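Plimado household unit: setting up the simulated apartment

The Plimado mobile unit at Gernau is maintained in two forms, the machine itself and its simulated counterpart. Any change to the drive settings or the camera mount is entered in the simulator first and tried in a rendered apartment. The views on this page accompany the set-up notes kept by Valdemar Ketilsson, who is responsible for the simulated unit.

Bedroom doorway

The door is checked as a moving part, and its lever handle must keep its place on the leaf at every angle. With the door standing open, the bed and the white-legged side table beyond it remain in view. Handle height is re-entered whenever the arm model is replaced.
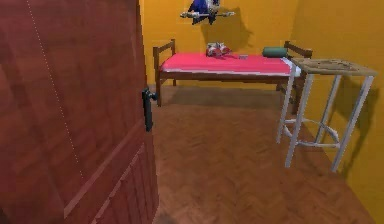 Tall appliance and living area

Large dark surfaces are a known difficulty for the depth settings. The navy appliance hides part of the small table behind it, while the grey sofa with its red cushion can be seen at the far side of the tiled floor. Wheel friction is entered separately for tile and for parquet.

Staff should compare both values with the current floor sheet before starting the route. A full route through the apartment consists of 46 stops and takes 50 minutes at normal speed. 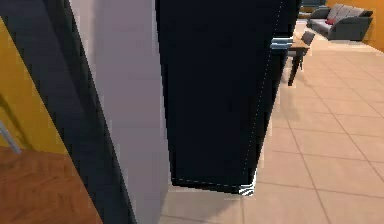 Results are stored under the Ruseo project number together with the settings file in use – 305 at the time of writing. Earlier files, up to and including 275, were prepared for the previous camera mount and should not be loaded. Requests for access to the simulator may be sent to the Huamán laboratory office.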